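Bench cell notebook, left arm, gripper and cable work
Sunday, started 2:10 pm

Came in to settle the argument about the left gripper. Jarlath Fahy has it down in the log as "backlash, lower finger, replace linkage," and I don't buy it. He may be right. He was right about the wrist bearing in September and I was wrong for a week.
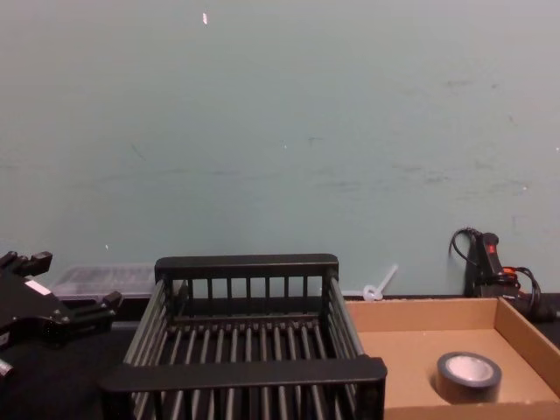 What we know going in. The cell has been dropping things at the end of the place move, and the drops come in bunches. Long clean stretches, then three misses one after another, then clean again. Worn linkage doesn't do that in my experience. Worn linkage is bad all the time and gets slowly worse. Bunches make me think of a connector, a loose screw that walks, or software that somebody has "improved."

The Rirker sheet says to inspect the finger pins at 2000 cycles. The counter on our arm reads 3235. So we are late, and that's on us, but the sheet also says to replace the pads at the same interval and the pads look fine to me. I don't put much faith in service intervals written by people who sell the parts.

2:35. Power off at the controller, waited for the lights to go out, then tried the fingers by hand. Upper finger solid. Lower finger has play at the tip, less than I expected from the way Jarlath talked about it. Wiggled it with the linkage pinched between two fingers and the play stayed. So the slop is outboard of the linkage. Could be the tip block on its screws. That would be a very cheap fix and a slightly embarrassing one.

2:50. Tip block screws. One turned a good bit before it bit. The other was tight. No thread locker that I could see on the loose one, old crumbs of it on the tight one. I don't remember who had the tips off last and the log doesn't say. (Please, whoever reads this, write down when you take the tips off. Even one line.)

Cleaned both, put fresh locker on, snugged them alternately. Wiggled again. Play is much less. Not zero. I can still feel a little if I go looking for it, and I am always suspicious of things I can only find by going looking.

3:15. While the locker sets, went over the wiring. The Hevine note on cable routing wants a tie at every bend and slack at the wrist for full rotation. We have the ties. We do not really have the slack. With the wrist turned all the way over, the gripper lead goes tight enough to lift off the arm. It didn't come out of the connector when I pulled on it, which proves very little. I've seen leads that pass a tug and fail on a twist.

Cut the last tie before the wrist, fed some length forward, put on a new one and left it loose enough to slide a fingernail under. The last person pulled theirs down like they were tying a load to a truck. If this turns out to be the fault I will be unbearable, but I have no evidence yet.

3:40. Things I did not do, on purpose:

Did not replace the linkage. We have one spare from Guillot and it took forever to get. I want a reason first.

Did not touch the grip force setting. Jarlath wants to raise it. Raising the force would hide a loose tip and a bad lead equally well, and then we'd know less than we know now.

Did not re-home with the new routine. I've read what it claims to do. The old one takes longer and I can follow every step of it.

4:00. Power back on, homed clean. Ran the fingers open and closed with nothing in them, slow and then at working speed. No complaint from the controller. Listened for the tick that was in Jarlath's note and couldn't hear it. I couldn't hear it before the screws either, so that tells us nothing. He has better ears or more imagination.

Then pick and place, same part, same spot, old program, no changes to speed. 43 runs. No drops.

Before anyone writes "fixed" on the whiteboard: the misses came in bunches. We have had clean stretches longer than 43 with the screw loose and the lead tight, and they were followed by an afternoon of picking parts up off the floor. I changed two things in one session as well, which was bad practice, and I knew it while I was doing it. If the drops stay away we won't know which one did it. I could loosen the screw again to find out, and I'm not going to.

4:45. Ran a few more with the wrist rotated to the far end before each pick, trying to provoke the lead. Nothing. The loop now clears the housing with some room, though it swings more than I like on a fast move. If it starts rubbing we'll see a shiny patch on the jacket. Worth a look at each start-up for the next while.

Also, the power unit should not live where the cords can be dragged along with the arm cables. I've said this before. The answer last time was that it's been fine so far, and that was also the answer on the tip screws right up until today. Someone at Kellolstead apparently bolts theirs under the bench. I'd settle for a hook.

Left for whoever is in next:

Run the old program and log every miss with the time and the wrist angle. A plain tally is no use for this, we need to see whether they cluster at one end of the rotation.

Check the tip block by hand before power-on. If it has moved again with locker on it, the threads are going and we need a new block.

Leave the force alone. Leave the speed alone. If you have to change something, change one thing and write it here.

Jarlath – I've left your linkage entry in the log and added mine below it. If we get another bunch of drops with the tip still tight and the lead still slack, you get the Guillot part and I'll fit it myself.

5:10. One more wiggle before shutting down. Same small play as after the screws, no worse. Can't decide if it was there when the gripper was new. There's no measurement from then, only a line in my own handwriting that says "feels good." Put the dial gauge on it next time and write an actual number.

Powered down, controller off.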